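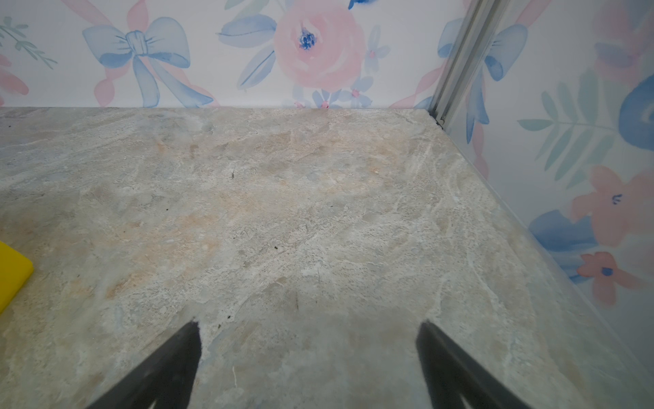

Report on the Spring Visit to the Skararley Surfaces Fair

The Brirkow Home Improvement Association sent a group of 11 members to the Skararley Surfaces Fair in April. The visit formed part of the Association's yearly program for members who are planning kitchen or bathroom work. Travel was by coach from Brirkow, and the group was admitted at 10 a.m.

The main hall was given over to countertops, wall panels and flooring. Exhibitors had been asked to show full-size pieces, and this was a clear improvement on last year, when most stands offered only sample chips. Members were able to compare patterns at working height and under ordinary room lighting.

The Traswood stand drew the most interest. Its staff explained how a printed stone pattern is planned so that the repeat does not show on a long run. They advised buyers to view a piece of at least 5 feet before placing an order, and to ask for the edge trim to be included in the written quote.
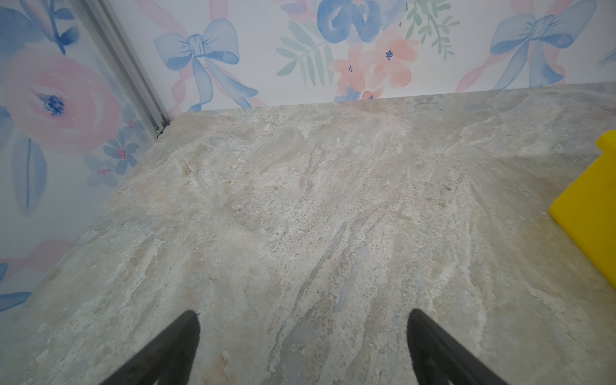 Travertine-look surface with floral wall panels and gray metal corner strip.

After lunch, the group attended a 20-minute talk by Rashidi Interiors on the care of patterned surfaces. The speaker recommended a soft cloth and mild soap for daily cleaning, and warned against scouring pads. Questions from the floor dealt mainly with heat marks and the sealing of joints behind sinks.

The organizers reported 515 visitors by mid-afternoon. Seating near the café was limited, and signs to the upper level could have been clearer. The Association has passed both comments to the fair office.

Price lists and brochures collected during the visit may be borrowed from the Brirkow office during normal opening hours.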